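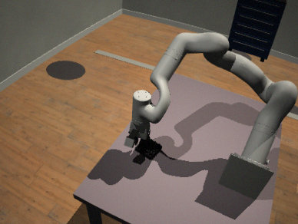

Section 4: Fitting and setting up the Kesow under-sink water softener

Read this section to the end before you cut any pipe. The leaflet in the box says the job takes an hour. It took Aleksi Hakala most of a Friday, and he has fitted a good many of them, so plan for an afternoon with the water off.

These notes cover the Kesow 2 only. The older Kesow has its inlet on the other side and a different bypass.

4.1 Before you start

Test your water first. Softeners get sold to people who don't need them, and the free test strips given away by sellers tend to find hard water wherever they are dipped. Your water supplier will give you the hardness for your postcode, usually on its website. If the figure comes back as soft or slightly hard, stop here and send the softener back while it is still in its wrapping.

Check the space under the sink. The cabinet needs to be 600 mm wide inside, measured between the hinges and not across the doors. The softener itself is narrower than that, but you have to get a hand down each side to reach the clips, and you need to lift the salt lid fully.

You will need:
Two adjustable spanners
A pipe cutter
A bucket and old towels
A drill, if the waste pipe has no spare inlet
The fitting kit (bag B)
A torch

Bag B should hold two hoses, a drain tube, a non-return valve and a handful of washers. Count the washers. Early kits were packed one short, and we are not convinced that this has been put right everywhere.

CAUTION: Do not use the push-fit elbow that comes in some kits in place of the brass one. It is sold as being just as good. We have seen enough of them weep after a winter to leave them in the bag.

4.2 Fitting the bypass

1. Turn off the water at the main stop tap. If the tap is stiff, don't force it. Work it back and forth a little at a time.

2. Open the kitchen cold tap and the lowest tap in the house. Leave both open until they stop running.

3. Choose where to cut the rising main. The cut must come after the branch for the kitchen drinking tap and after any branch to an outside tap. Softened water on the garden is a waste of salt.

4. Put the bucket under the pipe and make the cut. Some water will come out even when the taps have run dry.

5. Fit the bypass with the arrow pointing the way the water flows. The arrow is moulded on the underside and is hard to see once the thing is on the wall, so mark the top with a pen.

6. Tighten each nut by hand, then a half turn with the spanner. Hold the body of the bypass with the second spanner as you do it.

7. Set the bypass lever to BYPASS and turn the water back on slowly. Leave it for ten minutes and feel round every joint with a dry finger.

NOTE: The leaflet tells you to wrap every thread in tape. Joints that have a rubber washer don't need it, and too much tape can stop the washer from sitting flat.

4.3 Connecting the softener

1. Stand the softener in the cabinet, leaving room behind it for the hoses to bend without a kink.

2. Fit the non-return valve to the inlet. Leave it out and softened water can find its way back to the drinking tap.

3. Connect the inlet hose, then the outlet hose. The ports are labelled, in raised letters the same colour as the casing.

4. Push the drain tube onto its spigot and run it to the waste pipe. The end must stop short of the standing water in the trap, with an air gap.

5. Run the overflow tube outside, or to a tray with an alarm. It works by gravity alone and must fall all the way.

6. Plug in the power supply, but don't switch on yet.

CAUTION: Keep the plug and its socket above the level of the hoses. If the only socket is on the floor of the cabinet, have an electrician move it.

4.4 Setting the control panel

1. Switch on. The display shows 1160 for a few seconds. This is the software version and has nothing to do with your water, whatever you may read on the forums.

2. Hold SET until the clock flashes. Enter the time. The softener rinses itself at night and will do it at teatime if the clock is wrong.

3. Press SET again and enter the hardness figure from your supplier. Check the units. Suppliers quote hardness in several ways, and the panel accepts only one of them, printed inside the lid.

4. Press SET again for the litre limit. It arrives set to 2000. Leave it alone for the first month.

5. Skip the ECO screen. We ran one softener with ECO on and one with it off in the same building and could find no difference in the salt used.

6. Turn the bypass lever slowly to SERVICE.

4.5 Salt

Fill to the line and no higher. Use tablets or blocks to suit your model, and don't mix them. Gulach and Teixeira both sell salt labelled "premium" at a higher price. Leena Mustonen has used the plain Clemex tablets from the start and gets the same reading at the tap, so buy on price and on how far you have to carry the bag.

Cleaning sachets are also offered with most orders. We have yet to be shown what they clean.

4.6 First checks

Run the first rinse by hand: hold RINSE until the motor starts. Expect some noise and a trickle at the drain. If water is still running to the drain an hour after the display has gone back to the clock, turn the lever to BYPASS and see Section 7.

The first water through may be slightly brown. Run a bath tap until it clears, and don't start a white wash that day.

Look at the joints again the next morning, and once more after a week. Write the date of fitting inside the cabinet door, as the guarantee form asks for it and the sticker on the softener gives only the date it was made.

Section last changed September 2, 2022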